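# Chapter 6: Sound Before Picture 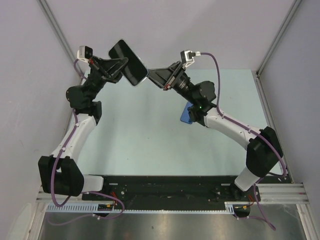
Most people who write about film write about what they saw. They can tell you the color of a coat or the way the camera moved down a hallway, and they will often remember a line of dialogue word for word. Ask them what the hallway sounded like and they have trouble. This chapter is about that gap, and about how to close it when you sit down to write on a movie.

We have spent five chapters on the image: framing, light, cutting, performance, and color. Sound was mentioned in several of them, mostly in passing. From this point through Chapter 8 it is the main subject. The present chapter covers the basic terms and the three layers of a soundtrack. Chapter 7 covers music, and Chapter 8 covers silence and the long take.

## 6.1 What a soundtrack is

In everyday speech, "soundtrack" means the songs, the album you might buy after the movie. In this book the word means everything you hear from the first second to the last. It includes speech, music, footsteps, traffic, wind, doors, the hum of a refrigerator, and the parts where almost nothing is heard.

A finished soundtrack is built. Very little of what reaches your ears was recorded at the moment the actors were being filmed, apart from some of the dialogue, and even that may have been replaced later. The people who do this work usually divide it into three layers.

**Dialogue** is all recorded speech, including voice-over and the murmur of people in the background of a restaurant.

**Effects** are the sounds of things and places. A glass set down on a table is an effect. So is the low, steady noise of a room with no one speaking in it, called room tone.

**Music** is whatever has been composed or chosen to be played, whether the characters can hear it or not.

The layers are mixed at the end, and the mixer decides which one leads at any given moment. When you write about a scene, it helps to ask which layer is on top. In a typical kitchen argument the dialogue leads, the effects sit under it, and there may be no music at all. If the music comes up and covers the last words of the argument, someone chose that, and the choice is worth a sentence in your review.

## 6.2 Sound from inside and outside the story

A sound that the characters could hear is called *diegetic*. A sound that only the audience hears is called *nondiegetic*. The terms are clumsy, and many working critics avoid them in print. You should know them for class and use plainer words with general readers, such as "on the car radio" or "on the score."

The line between the two is often crossed on purpose. A song begins on a character's headphones, thin and tinny. The film cuts to the street and the same song is suddenly full and loud, as if it belonged to the whole city. The character has not turned up the volume. The song has moved from inside the story to outside it, and we have moved with it.

Movies about musicians do this constantly, and they are a good place to start practicing. In a movie of that kind, a performance has two jobs. It has to work as an event in the story, with a bar and a crowd and a bad microphone, and it has to work as a song the audience is willing to sit through. When the second job wins, the bar usually disappears from the sound. The crowd stops talking, the glasses stop clinking, and the voice becomes as clean as a studio recording. Some viewers find this false. Others do not notice it at all. Either response can support a review, provided the writer can say what was heard.

## 6.3 A working example: the ferry scene in *Sedovgate*

The examples in this chapter come mainly from *Sedovgate*, a low-budget drama directed by Vasiliki Kourkoulas. It runs a little under two hours and has very little music, so the other layers are easy to hear. Your instructor will have a copy on reserve. If you can, watch the ferry scene once before reading on.

The story is simple. Two brothers take a ferry back to the town where they grew up in order to sell their mother's house. They have not spoken much in years. The scene takes place on the car deck. They stay in the car, the older one behind the wheel, and talk about the price.

With the windows closed, the engine of the ferry is a dull vibration. The voices are close and dry. We hear clothing rub against the seat. When the younger brother opens his window, the engine gets much louder and we also hear chains, water, and a dog barking in another vehicle. He says something during this noise that we cannot make out. The older brother answers, "Fine." Then the window goes up.

We never learn what was said. On first viewing, many students assume they missed it, and they go back and raise the volume. It doesn't help. The line was recorded and then buried in the mix. Daniyal Lodhi, who supervised the sound, gave this account in a talk to film students at Hivatstead:

> We had the line clean. I liked the line. Vasiliki asked me to bring up the engine until I couldn't understand it, and then to bring it up a little more. I thought people would complain, and they did. I still get mail about it.

Notice how much of the scene's meaning rests on a mechanical sound. The price of the house is settled in words that only the brothers hear. A review that describes only the image would report two men in a car and a window going down and up.

## 6.4 Room tone and the sense of place

Every room makes a noise of its own. On most sets, the recordist asks the whole crew to stand still for at least 30 seconds so that the noise can be recorded. The recording is later laid under the dialogue to cover the gaps between takes. Without it, each cut would produce a small hole that the ear would catch right away.

Room tone can do more than patch holes. In *Sedovgate* the mother's house has a faint, uneven tick that is present in every downstairs scene. No clock is ever shown. In the last 2 scenes in the house, after the furniture has been taken out, the tick is missing. Few viewers will be able to name what changed, though many report that the rooms feel larger.

Lodhi collected around 700 separate recordings for the film, most of them made in October in houses that were up for sale. Only a small part of this material was used. The budget for the entire sound department was less than many features spend on licensing one song, and the approach followed from that. This is a useful point to keep in mind as a critic. A sparse soundtrack may be a matter of taste or of money, and often it is both. Unless you have a source, describe the result and leave the reason alone.

## 6.5 Listening notes

Students who take good notes on images often take none on sound, partly because it is harder to write quickly about something that has already gone by. The method used in this book is called a listening pass. It works like this:

1. Watch the scene once in the normal way and take no notes.
2. Play it again with your back to the screen. Write down every sound you can name, in order.
3. Mark each sound D, E, or M for dialogue, effects, or music.
4. Play it a third time with the picture. Circle any sound whose source is never shown.
5. Write one paragraph, no longer than 225 words, on the circled sounds.

Use headphones for step 2 if the room is noisy. Laptop speakers lose most of the low end, and in the ferry scene the low end is the point.

The first few passes are slow. A scene of three minutes may take most of an hour, and the list will look dull. Keep it anyway. When you draft the review you will use perhaps two items from it, and you will not know in advance which two.

## 6.6 Words for sounds

English has fewer common words for sounds than for sights, and reviewers tend to fall back on the same handful: haunting, lush, pulsing, eerie. These words report a mood and give the reader nothing to hear. Compare two sentences about a short film called *Zamfir*, which is discussed at length in Chapter 8:

> The eerie sound design adds to the tension.

> Each time the guard passes the door, his keys stop jingling a step before his feet stop.

The second sentence is longer and leaves out the word "tension." A reader who has not seen the film can still tell that something is wrong. Where possible, name the source of the sound, then say what it does, and add an adjective last if one is still needed.

## Key terms

**Diegetic sound:** sound that the characters could hear.

**Nondiegetic sound:** sound heard only by the audience.

**Room tone:** the noise of a location when no one is speaking or moving.

**Mix:** the final balance of dialogue, effects, and music.

**Listening pass:** a viewing done with attention to sound alone.

The next section returns to dialogue, beginning with the overlapping voices in the opening reel of *Fornard* - a scene with nine speakers and no close-ups.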